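Home | Notebook | Robots | Software | Bench booking | Log in

Sun 25 January

Descent planner, small pieces on the wood table

Picked up from Thenmozhi's branch. Goal for the session was to get the arm to come straight down on small pale pieces without the controller stopping short or the planner taking the long way over the table.

First problem was perception. The segmentation node keeps merging small whitish pieces when they are close together. On a light tabletop there isn't much contrast to work with, and the depth step at the edges is down in the noise. Tried the color threshold from October again and it is worse than I remembered, it eats half the piece as soon as there is glare from the window. Went back to the depth-plus-edge version and changed the minimum cluster size from 97 points to 70. At 70 it splits neighbors properly but also picks up bits of the remotes as candidates. Masked out the near edge of the table in the config for now. That mask is hard coded in table_roi.yaml, please don't ship it.

Second problem was the collision scene. The basin was going in as a solid cylinder, so anything inside it was unreachable as far as the planner knew. Changed it to an open shell, wider at the rim and narrower at the base. The rack prongs inside are too thin for the depth camera, so they come and go between updates and every update forces a replan. I freeze the octree once the approach starts. Balakrishnan doesn't like this and he has a point, but replanning in the last stretch was giving us a wrist flip on some approaches and I would take a stale map over that.

The translucent sheet in the basin does not show up in depth at all. Added by hand as a box. Same for the yellow bowl, which does show up but with a ragged rim that grows and shrinks.

Patterned panel behind the basin is also a hand-placed box now. The planner was quite happy to swing the elbow through it before.

Third, the cable. The sag on the right side isn't modeled anywhere. Put a cost on wrist rotation so it prefers solutions that keep the cable on that side. Weight is 30, picked by trying values, no theory behind it. Higher than that and it refuses reaches to the left part of the table.

Descent itself: vertical constraint on the tool axis, slow speed below the hover height, stop on force threshold or on z limit, whichever comes first. The z limit comes from the plane fit, and the plane fit is only as good as the part of the table that is clear, so it drifts when the clutter moves. Should fit once at startup and keep it. Líga's note in the Thevar repo says the same thing and I ignored it the first time.

Logs are under run 322 if anyone wants to replay. Joint states and point clouds are both in there - the force channel is missing, I forgot to add the topic.

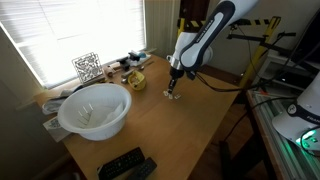

Manipulation Software Group, Rilitz Workshop

Tip down among the small white pieces, tool axis close to vertical.

To do:
- plane fit at startup, store with the run
- add force topic to the recorder
- ask Aoife about a cable model, even a crude one
- move the remotes or get a real ROI in

Recent entries
Bralten driver: dropped packets on reconnect
Hand-eye calibration, second try (Ailsa Sutherland)
Octree update rates
Pakdale recorder: adding topics

Contact the group | © Rilitz Workshop | Back to top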